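Furnished room opens at the old Kornden works

16 September 2024

214 shares | 37 comments

If you've walked past the Kornden works in Vosport lately and wondered what was going on behind the big side doors, I can finally tell you. It's furniture! Videtti, the second-hand place that used to be squashed in next to the bus station, has opened its new showroom there, and I went along for a good nose about.

I should own up that I loved the old shop. It was tiny and you had to turn sideways to get past the wardrobes, and if you wanted to see the back of anything you had to ask for three other things to be moved first. I bought a plate rack there that I still use every day, and a stool that I don't. So I was a bit worried about the move. A big industrial unit with a white ceiling and strip lights is a very different thing from a warm little shop full of lamps.

They've got round it by setting part of the floor out like a home. You come in past a grey counter, and then you reach a corner that has been done up properly, with a red brick wall behind it and the white pipes left on show overhead. There's a side table against the brick, white, with a little lamp on it (white shade, brass base, and very much the sort of lamp my mum had on the landing). And then there's the cabinet, which is what I really want to talk about.

It's white, with shelves inside, and the left-hand door has two pieces of frosted glass in it, the top one arched and the lower one with a wavy top edge. Small brass knob. Inside it's all compartments, and there are little cubby openings down the right side that I immediately started filling in my head. Stamps in that one. Batteries. The good scissors, which at present live in four different rooms depending on who had them last. Some pale pink flowers sit just under the bottom shelf and I thought they looked lovely with all that white.

The cabinet isn't going anywhere for now, I'm sorry to say. It came out of a house clearance on Győri Street in March and Videtti is keeping it for the display, partly for the storage mornings I'll get to in a minute. I did ask. I asked at the start and I asked again on my way out with my coat on.

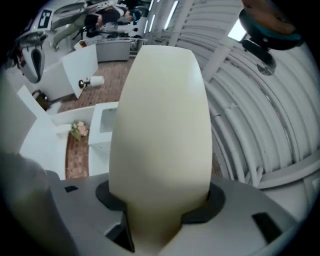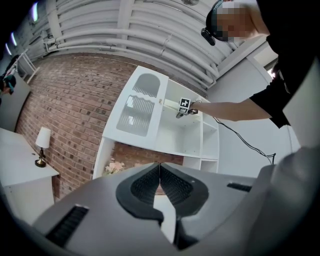

Do you have to buy something to come to a storage morning?

You don't have to buy anything. The mornings are free, you can turn up without booking, and the showroom is open to look round while they're on.

So, the storage mornings. The idea is that you bring a boxful of the stuff that has no home in your house, the drawer-of-doom things, and have a go at putting it away in a real cupboard with somebody to talk it over with. You take it all home again afterwards, so it doesn't matter if you make a mess of it. It's a practice run, I suppose, for the cupboard you already have. There will be 6 of them before Christmas, each one 2 hours long, and the first is about kitchen odds and ends. Bring a box you can carry and please don't bring anything with food still in it, which they made a point of telling me, so I can only imagine.

I had a little go with some bits from my handbag and I came away with one useful thing. I'd always put the small stuff in first, to get it out of the way, and then I'd be left standing there holding a soup bowl. The advice I was given was to start with the biggest and most awkward item and let everything else fit round it. I tried it on my own airing cupboard that evening and I got the picnic blanket in for the first time in years. My towels are now in a pile on the bed, mind you, so there's a part two to come.

They were also keen on leaving a gap. A shelf that's packed right to the end looks great on the day and then you buy one jar and the whole thing falls apart. Leave a hand's width free on each shelf if you can bear to.

As for the rest of the stock, it's mostly what the old shop had but with room to walk round it. Lots of chests of drawers. Dining chairs sold singly, hurrah, for those of us who own five that match. A long row of bedside tables, a few mirrors, and a basket of loose knobs and handles by the till that I could have spent an hour in. Prices seem much as they were. Delivery inside Vosport is £20 whatever the size, which strikes me as very fair for a wardrobe and a bit steep for a footstool, so take the footstool home on the bus like I did with mine.

You can ask for things to be painted too, though there's a wait. Two weeks for something small when I asked, and longer for anything with doors. If you want it in white like the display cabinet, say so at the start and they'll show you the sample boards. There are more whites than you'd think and I couldn't tell half of them apart under the strip lights, so I'd ask to carry the board over to the daylight before deciding.

Getting there is simple enough. The works is at the far end of Győri Street, past the tyre place, and the entrance is round the side and not at the front where the old sign still hangs. I went to the front first, naturally. Parking is free for customers but the spaces nearest the door are for loading, and they'd rather you didn't stop there just to browse. The floor is level all the way through, with no step at the door, which is a big change from the old shop and its famous doorstep (I have a scar).

The move was paid for in part by a summer sale of the stock they couldn't bring with them, plus a tin on the counter, and between them those raised £3769. Most of it went on the doors and on getting the lights sorted. There's still a bit of work to do at the back, where a second corner is going to be laid out as a bedroom. They're looking for a bedstead for it, a double, metal or wood, and would be glad to hear from anyone in Vosport with one to sell.

The showroom opens at ten every morning except the first one of the week and closes at four. The dates for the storage mornings are on a sheet by the counter and will go up in the library as well. I'll be at the kitchen one with my box of lids, none of which belong to anything, so do come and say hello.

214 shares
37 comments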